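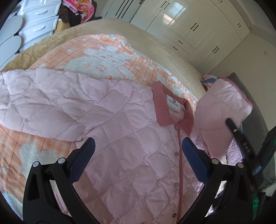 Vol. 18, No. 3, page 4

Reading the Service Plan: Levels of Care and Monthly Charges at Olel House

Questions about the monthly statement have increased with the revised residency agreement, which takes effect in May. The following item sets out how the charge is built up, how a level of care is assigned, and what notice applies when either one changes. It covers assisted living apartments only. Respite stays and the memory care wing are billed under separate schedules and are not covered.

Components of the charge

The statement has two main lines. The first is the base rate, which depends on the apartment type and includes rent, utilities other than telephone, three meals a day, weekly housekeeping, weekly linen service, scheduled transportation and access to the activity program. The second is the care charge, which depends on the assessed level. A third line appears only when optional services were used during the billing period. Guest meals, hair appointments, extra housekeeping and escorted trips to outside appointments all fall under optional services.

The base rate and the care charge are billed in advance. Optional services are billed in arrears. A statement issued at the start of a month will therefore show that month's base rate and care charge next to the previous month's optional services. Families comparing two statements should check the service dates in the right-hand column before assuming an item was charged twice.

How the level is assigned

Each resident is assessed by a nurse before move-in, again after 30 days, and every six months from then on. An assessment is also made after any hospital stay and after any change in condition that lasts longer than 14 days. The form scores the help needed with bathing, dressing, grooming, toileting, transfers, walking, eating and medication. Each category receives points based on the frequency of the help and the number of staff required to give it. The total falls into one of 4 levels.

Dressing is the category most often queried. Laying out clothes the evening before is scored as set-up help. Assistance with fastenings, footwear or compression stockings is scored as partial help. Full help means that a staff member carries out most of the task from start to finish. A resident who manages alone on most mornings but needs partial help on others is scored by frequency over the review period, using the daily care notes.

Medication is scored in two parts. The first covers reminders and handing over of prepared doses. The second covers tasks that must be done by a nurse, such as injections and blood sugar checks. A new prescription does not change the score by itself unless it adds a dosing time. 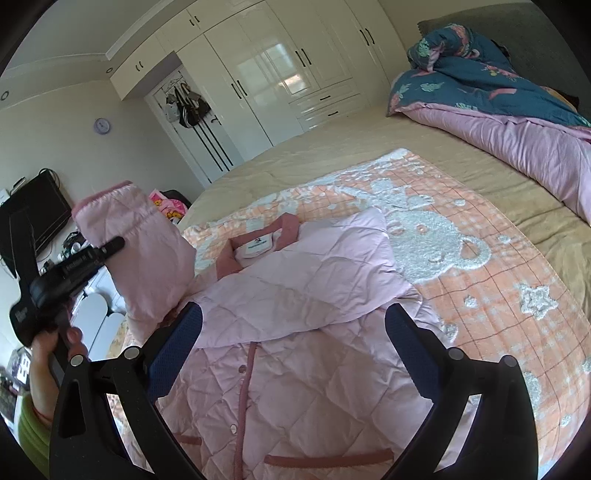

Salim Minja asks whether a short illness can push a resident into a higher level and leave them there until the next six-month review. He writes that his aunt needed two people to help her stand for nine days in the winter, and that he could not tell from the agreement whether those days would have counted. He would also like to know whether a family may request a new assessment when a resident improves.

The nine days would not have counted. Temporary care lasting 14 days or less is recorded in the care notes and does not alter the level. If the need goes on longer, a new assessment is made and any increase begins on the date it is signed. An increase is not backdated to the start of the illness. On the second point, a resident or the resident's representative may request an assessment at any time, in writing, and it will be completed within seven days. If the score falls into a lower level, the reduced charge also begins on the date of signature, and the difference is shown as a credit on the next statement.

Notice periods

Changes to the base rate require 60 days' written notice. Changes to the care charge that result from an assessment require no advance notice, but the signed assessment must be sent to the resident and the representative within three business days. Changes to the price list for optional services require 30 days' notice and are posted at the front desk as well as mailed.

Absences

The base rate continues during a hospital stay or vacation, as the apartment remains reserved. The care charge is suspended from the fourth full day away and resumes on the day of return. The day of departure and the day of return are not counted as full days. Meals missed during an absence are not credited.

Where to send questions

Billing questions go to Visitación Cordero in the business office, extension 182. Questions about a score go to the nurse who signed the form, whose name is at the foot of the last page. Copies of the revised agreement are available in the Lorente Room and will be mailed on request. Signed copies should reach the business office before the May statement is issued.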